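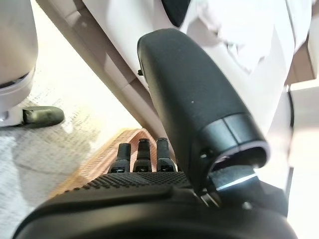
The Sura Reader is our printed digest of foreign elections, speeches and treaties, made for folks who'd like to follow the world without a screen. It runs over 200 pages and takes its time, as we tend to do ourselves! The slipcase is matte black, a lot like the rounded housing at the top of the page, with a bright silvery line along the lower rim to match.

Subira Rugemalira edits every issue, and she's awfully good at explaining a coalition government (even to me).

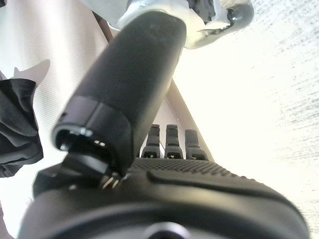
Black handle and stippled grip panel, close up.

You'll get 8 country profiles, plus a fold-out calendar of upcoming votes, which

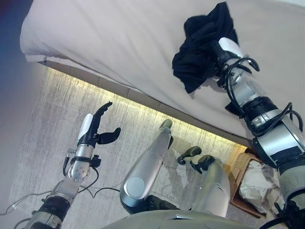 many of our readers end up keeping long after the votes are counted. The next issue ships from Lultmont in June.

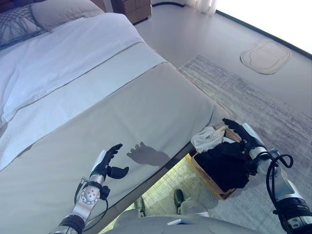

White bed with gray throw, wooden nightstand behind.

Comments

Shahab Soltani: Lovely paper, and the piece on border talks was very fair. More maps please.

morris_reader: Does the slipcase hold 2 issues? Mine's a tight fit.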